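Pre-session safety checklist, bedroom tasks (bed making, toy pickup, drawer open/close)
Sheet 17, Monday, Fodix demonstration floor

Fill this in before the first demonstration. Mark OK, FIX or N/A. A FIX item has to be closed before the arms are powered.

## 1. Floor and walking path

- [x] Path between bed and shelving clear: OK
- [ ] Cords off the floor: **FIX**
- [x] Curtains clear of the base when it turns: OK
- [x] Floor dry: OK

Comment: white cord runs across the floor in front of the nightstand toward the bedpost. The base camera does not pick up thin cords. Tape it down or route it behind the nightstand. 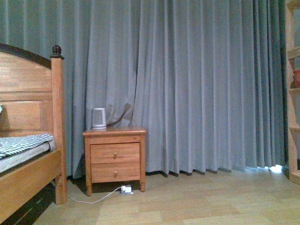
Drawer demonstrations are on hold until the cord is moved. The operator stands right where the foot would catch it. Pull the knobs by hand once before the session to check that both drawers run freely. Nothing with water in it stays on the nightstand during drawer work. Check the white appliance on top and empty it if needed, then put it on the shelving.

## 2. Remote control station

- [x] Stop button tested at the station: OK
- [x] Stop button tested at the robot: OK
- [x] Arm speed limit set to 75 percent for hand guiding: OK
- [ ] Headset battery at 100 at start: **FIX**, was charging at time of check
- [x] Zerar leader arms zeroed, both sides: OK

Comment: left leader arm drifted after the last restart. It was zeroed twice and held. If it drifts again, stop and log it under ticket 2707. Do not correct for it by hand while recording, as the robot will learn the correction.

## 3. Bed and soft items

- [x] No hard objects under the sheet: OK
- [x] Lamp and plants out of arm reach: OK at the current base position
- [x] Gripper pads clean, no loose threads: OK

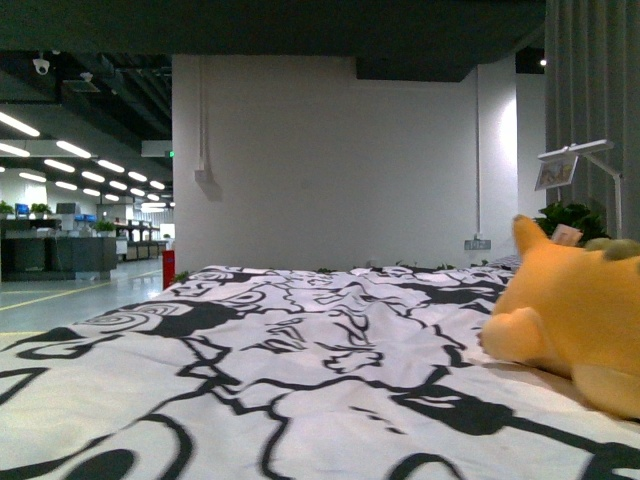

*Bed with patterned sheet, yellow plush on its side at the right.*

Comment: grip the plush by the body. Fabric tags and ears get pulled into the Rireck fingers. If the base is moved closer to the lamp side, repeat the reach check with the arm at low speed.

## 4. Sign-off

Open items: cord, headset battery. Plush pickup may start once the battery is full. Drawers wait for a second check of section 1.

Return the completed sheet to the Haddad binder at the station.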